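Fanholm Community Help > Home and Cleaning

Sticky grey table, what am I doing wrong?
Asked by tansy_in_gusham

Hello all, hoping someone kind can help. We have a plain matt grey table that gets used for everything, and since January it has felt tacky however often I wipe it. I clear it every Wednesday, give it a squirt of spray and a good rub, and by teatime my sleeves are sticking again! 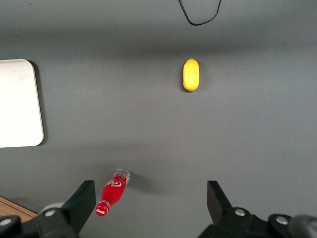 I've tried washing-up liquid too, and hotter water. My sister swears by lemon juice but I'm nervous of it leaving pale marks. Would it?

3 answers

pegbag27
It's the spray, I'd bet my slippers on it. They leave a film and you're polishing it in, bless you. Mix 200 ml of warm water with a spoonful of white vinegar, wipe, then go over it again with plain water and dry it with an old tea towel. Mine took two goes. Try a corner first, and the same goes for the lemon.

Saxena
Fizzy drink does this as well, it dries like glue. Warm water first, before any soap.

moll_r
just get a tablecloth, wipe clean ones are lovely now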